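Why I stopped explaining the last page

I have been drawing my comic "Kevard" since six years now, and until this April I answered every question about it. Readers wrote to me and I replied the same evening, often with more words than the page itself had. Then on a Friday I published page 181, the one with the closed gate and the two sisters, and on the next morning there were 40 messages asking me if Rokness is dead.

I wrote a long reply. It had paragraphs. I explained the gate, the colour of the sky, why the younger sister holds her shoes in her hand. Before I posted it I read it one more time and I felt a little bit sad, as when you tell somebody your dream and it becomes small. So I deleted it and I went to wash the brushes.

My friend Josiane Besson, with whom I shared a table at a small comics fair, had a different opinion. She thinks that a reader who asks politely should get an answer, and that silence from the author can look proud. She writes notes under all her own pages, some of them very funny. I enjoy them, but I notice that after reading the note I do not go back to the drawing. 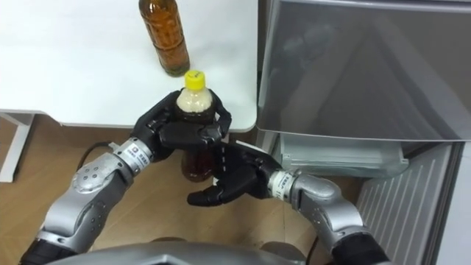

Does the author know what happened to Rokness? I do know, and I knew it before I drew the first page of the chapter.

What I do not know is whether my knowing should count for more than what is on the paper. In the old chapters I was careless with this. When the Wihongi ferry burned, I wrote in the comments that the captain had done it himself, for the money. It is nowhere in the story. Some readers now treat it as a fact, others never saw the comment, and they argue with each other about two different books. This was my fault.

There is also the simple matter of the lettering. In page 181 the letter on the ground is covered by snow, and a few people have made the picture bigger and brighter in order to read it. I must confess that there is real text under the snow. I lettered it by hand in full before I painted over it, because I letter badly when the words mean nothing. You can read perhaps half. I will not publish the rest, but I am not angry with anybody who tries.

For the moment my rule is this. If a question is about something I drew unclearly, I answer it and, if possible, I repair the page. For example, many of you thought that Hiller was the man on the bridge in chapter four. He is not, I only gave them the same coat. I have now changed the coat. If the question is about something I left open on purpose, I will say "it is open" and nothing more.

The next page is inked but the colours are going slowly. It will be a quiet one, mostly kitchen.

Comments (3)

tamsin_reads: I liked the ferry comment! But I see what you mean. I had a whole argument with my brother over it.

Oldpaper: So the coat WAS a mistake. I wrote nearly 2,000 words on that coat.

marrow: It is open, then. Fine. I still think she's alive.

Get new pages by email. Enter your address to subscribe. You can unsubscribe at any time.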